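Lundgate talk, notes for the speaker
Version of July 6, 2019

Slide 1. Welcome
Wait until the doors are closed. Say good evening, say the title one time, slowly: "What a Family Park Sells When the Rides Are Closed".
Ask who has been to Lundgate as a child. Let them keep the hands up a moment.

Slide 2. The small beginning
Lundgate opened with 3 rides and a puppet theatre. The puppets came first. The owners made a television series with them, and the park was at the beginning only a place where children could meet the puppets after the last episode.
Do not tell the story of the flooded car park, it takes too long.

Slide 3. Enditz the fox
Enditz was planned for one episode. He was the bad one, he stole the bread. Children wrote letters and asked for him to come back, so the writers made him a friend of the main family.
Play the song now (37 seconds). If the sound does not work, I read the first verse and I do not sing.

Slide 4. The winter problem
In summer the park lives from tickets. In winter the gates are shut and the costs remain. The first idea was an ice rink, and it lost money for 3 winters. The second idea was the Christmas film, and this one is still shown every year.
Pause here. Drink water.

Slide 5. The Iyer Hall
This is the indoor part, with the stage show and the cinema. Explain that the show is 14 minutes long, and why: small children in the first rows start to stand up after this time. The writers had a longer version with a second song for the fox. I have read it and I think it was the better one, but I understand the decision.

Slide 6. Veno
Veno is the new animated series. Say clearly that I have seen only the first episode. The drawings are beautiful, the jokes are more for parents. The park will open a Veno playground in August.
Somebody will ask if the old puppets disappear. Answer: they stay in the theatre, in the morning show.

Slide 7. What I would like you to remember
People come back to a park for a character they know. A new ride brings them one time. Give the example of the grandmothers who buy the fox for a second generation.
Do not read the slide aloud, they can read it.

Slide 8. Questions
Repeat each question in the microphone before the answer. If there are no questions, ask them which character they would bring back.
Thank the hosts, leave the last slide on.

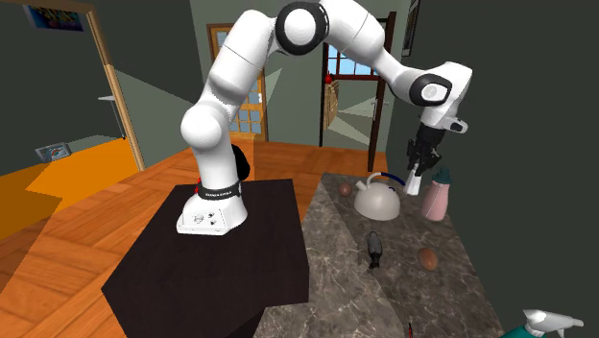
Last slide: white robotic arm and marble countertop, computer rendering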